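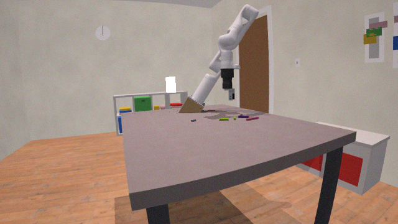

How long does the stick sorting task take to set up? One club session, if the sim is already installed on your machine.

4 min read

Quick writeup for the Hindcombe robotics club, before I forget it all. You want the Brultholm arm model and the Kan scene pack. Entries for the Wastberg round close in June so dont leave it.

Step 1. Load the room
Open the scene, hit reset twice. First reset sometimes leaves the arm in its old pose. No idea why.

Step 2. Wrist view
Sticks on the table, fingers open. Check this view before you write any code.
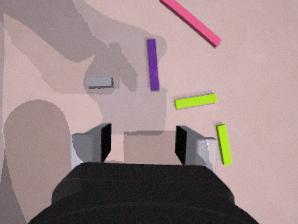
Then set the approach height. 20 mm over the tabletop is fine to start. Lower it later, once your grasp angle is right. Angle first!! Most bad grasps are the wrist turned wrong for the stick.

Step 3. Overhead view
Use it for stick positions. Watch the arm's shadow, it messes with color thresholds, the purple and gray ones worst.

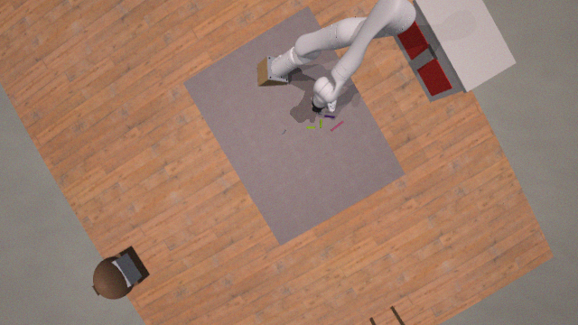
One reader wrote in that turning shadows off fixed detection straight away, but then the code fell over at the club round where they're on. So leave them on.

Step 4. Run trials
Do 15 by hand, then script 500 overnight. Save the seeds. My run 206 crashed and I hadnt saved teh seed, gone.

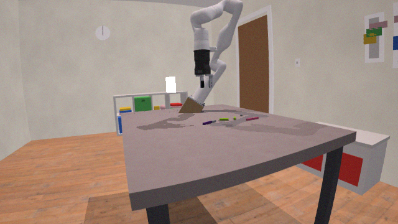 Step 5. Hand in
Zip the code and log, upload by 18th May for the club check. Team name in the file name please.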